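Notebook, November, Gotton bench

Spent most of the morning on the bench rules again, and I think they're finally short enough that people will read them (the last version ran to so many pages that even I skipped bits, and I wrote it!). Writing down where I've got to before I forget.

Main change: one task object on the table per run, full stop. Tools, tape, mugs and spare grippers live on the back desk. We let this slide all through the Relico job and I spent ages going back over logs trying to work out which stops were the arm and which were somebody's screwdriver.

Second thing is speed. The Brurover sheet had us at 600 mm/s for everything, which always felt quick to me with people leaning in to reset things. I've put 445 as the ceiling whenever anyone is within reach of the table, and the old figure only applies once everyone has stepped back and said so out loud. Yes, out loud. A nod doesn't count, I've missed too many nods.

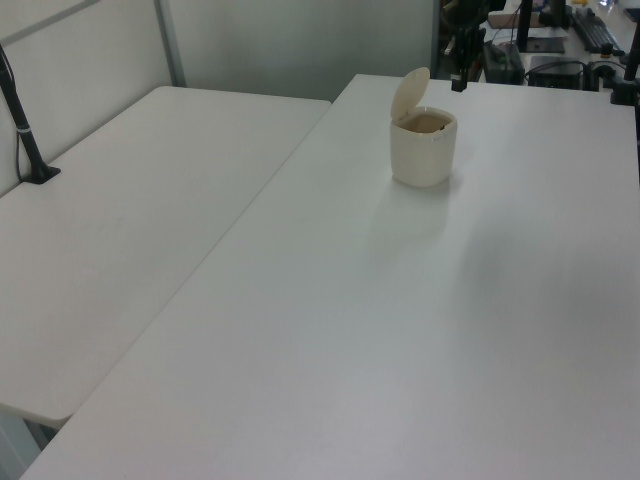 Lids and hinges get their own line now. Anything with a flip lid has its start state written in the log before the run, open or shut, and whoever resets it puts it back to that state by hand with the arm parked. "Parked" means parked, by the way, and a paused program doesn't qualify. I'd like the Nwosu checklist to use the same wording so we stop arguing over it.

Cables: still not happy. The rule says nothing trailing across the working area, fine, but it's silent on the desk behind, and that's where I keep catching my sleeve. Leaving it as a note in the margin for now.

Log 1904 is the first one filled in on the new form. Two boxes left blank, both mine, oops. The box for "who holds the stop button" is too small to write in, so widen that before printing more.

To do: new copy of the rules by the door, old one in the bin, ask about longer cable ties.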